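4.2 Gripper comparison

We tested the Avska and Muli controllers on the same two-arm setup, using a phone and its charging cable as the test object. The left gripper holds the phone while the right one works at the connector end.

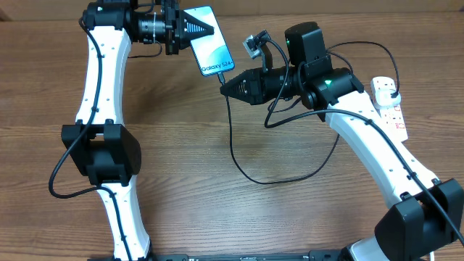 Each controller was given 100 trials. Policies were trained on 3200 demonstrations recorded at our Hetville lab. Most failures came from the cable pulling the phone out of line in the grip.

Figure 2. Two-arm setup with ridged fingertips on both grippers.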